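Sweeping Tasks with a Single Arm: Demonstration Length and Grasp Placement
Final project report, Department of Mechanical and Automation Engineering

Students: Griet Leemans, Mitiku Berhe
Supervisor: Aarne Ruotsalainen

1. Purpose of the project

The project was carried out within the Adugna teaching programme between February and May. Its aim was to establish whether a policy trained on short demonstrations of household tidying could be made more reliable by changing the way in which the demonstrations were divided. Earlier student work in the programme treated each tidying task as one continuous recording. The present report compares that approach with one in which every recording is split at the point where the gripper closes on, or releases, an object.

2. Task and materials

The task uses a dustpan, a hand brush and coiled cable on the round green table of the laboratory. The objects are light, differ in shape, and are awkward to hold for different reasons. A handle lying flat offers little height for the fingers, and a coil changes shape each time it is moved.

Views were recorded from a fixed position beside the table and from the wrist. The operators were asked to vary the starting positions between recordings but to keep all objects within reach of the arm. No other instructions were given on the order of movements.

3. Method

In total, 1462 recordings were collected. Of these, 73 were set aside for testing and were not used at any stage of training. Recordings in which the operator stopped the arm by hand were removed before the division was made and are not included in the total.

Two policies were trained with the Ondasus software, each for 3000 steps and with identical settings. Policy A received whole recordings. Policy B received the divided recordings, with a label giving the position of the segment within the task. The labels were produced by a simple threshold on finger opening and then checked by Mitiku Berhe. Where the threshold gave two events close together, the later one was kept.

Grasp placement was judged from the wrist view. A placement was recorded as acceptable if the part to be grasped lay between the two fingers before closing began. Both students judged every test recording separately, and differences were settled with the supervisor.

Table views and wrist views of the dustpan, brush and cable task
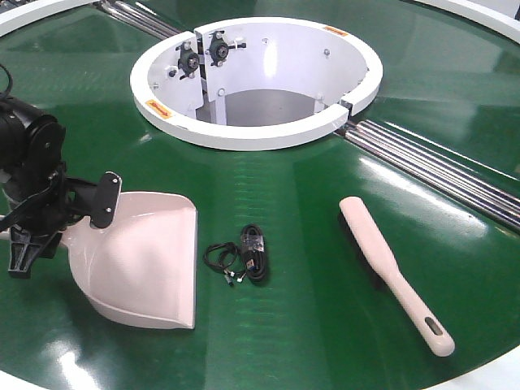
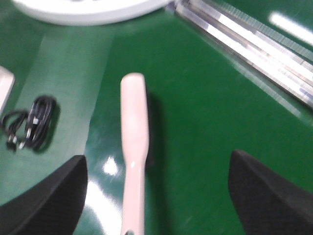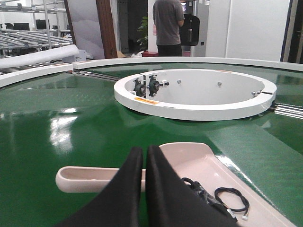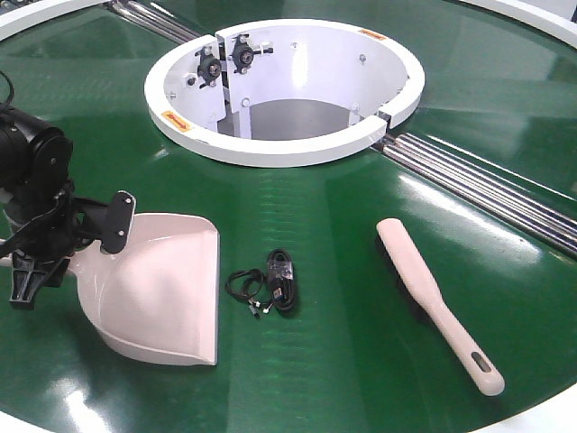 4. Results

Policy B gave acceptable placements more often than Policy A on both handles. The difference was larger for the brush. For the cable, no clear difference was found, and both policies tended to close too early when the coil had been left in an open shape.

Policy A often hesitated after releasing an object and in several tests returned to the one it had just put down. This behaviour was rare with Policy B. The students consider that the segment label accounts for most of the improvement, although the effect of the label and the effect of the shorter recordings were not tested separately.

Glare on the table surface was a further source of error. Tests repeated with the blinds lowered gave steadier results for both policies, but the number of repeats was too small to be reported as a finding.

5. Limitations and further work

All recordings were made by 4 operators, and their habits are likely to be present in the data. The threshold used for dividing the recordings was chosen by hand and would need to be set again for a different gripper. It is recommended that the next group train a third policy on divided recordings without labels, and that a second type of cable be added to the task.

The recordings and the labelling script have been placed in the programme archive under the project name Trerkex. Requests for access should be addressed to the supervisor.

Acknowledgements

The students thank Rogelio Cabanatuan for his help in preparing the table and Wondimu Tamiru for comments on an earlier draft.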